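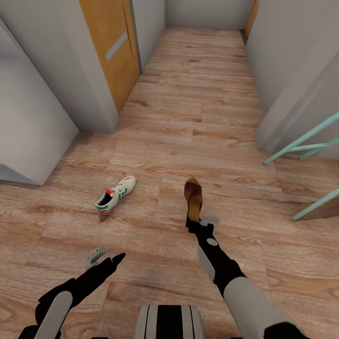
The two-finger one is cheating, said the voice in my headset, and it took me a second to figure out it was Evik, who I'd forgotten was still on the call. Soft pads, wide opening, of course it's going to win on shoes. Try it on something mean!

I told Evik that shoes are plenty mean. A shoe has a hole in it and a hard end and a floppy end, and every part of it slopes some way you don't want. I'd been at it all evening in the simulated hallway, same floor, same door, same shoes, swapping one set of fingers for the next, and I had developed feelings about the clog.

You always get feelings, Evik said.

Well, sure. I started at Girninell in December, and my whole job was supposed to be picking the gripper for the tidying robot. There were 2 left on the list by then. One was the Sumeven, the plain black pinching kind that looks like something you'd get a pickle out of a jar with. The other was the Brynjólfsdóttir hand, which had a lot more joints and a manual that ran to 117 pages (I read them all, on a bus, and got carsick). Everybody upstairs loved the fancy hand. It could wave. Somebody had made it wave at a visitor and that was pretty much the end of the discussion, as far as upstairs went.

So I ran them both. The fancy hand went for the clog by wrapping itself around the whole thing like it was hugging a cat, and it was lovely to watch, and then the heel would slide and the fingers would all have to have a little meeting about it. The Sumeven just pinched. When it missed, it missed right away, and I could reset and go get a cracker.

What's your count, Evik asked.

I read it off the screen: 2157 tries between them. And the drops? I said 43 for the Sumeven, and then I went quiet, and Evik said okay, and the other one? I said I'd rather talk about the sneaker.

The thing is, I liked the fancy hand! I'd wanted it to win since the bus. I'd even given it a few extra chances late one night, moving the clog a hair to the left, turning it so the heel faced the nicer way, and I hadn't written that down anywhere. I told Evik this very fast, the way you tell the dentist about flossing.

There was a long breath on the line. Then Evik asked if I could take those runs back out, and I said I could, but it would mean going through the log by hand, and it was already past eleven and my tea had a skin on it.

I'll stay on, Evik said. Read them to me.

So I did. I pulled up the log and read out the shoe positions one after another, and every time the clog was sitting a little too pretty, Evik said that one, and I struck it. We hardly talked otherwise. I could hear a dishwasher going at the other end. Once, Evik laughed at a run where the fancy hand had picked up nothing at all and carried it carefully down the hall to the door.

Keep that one, I said.

It's a fair run, said Evik. What's next?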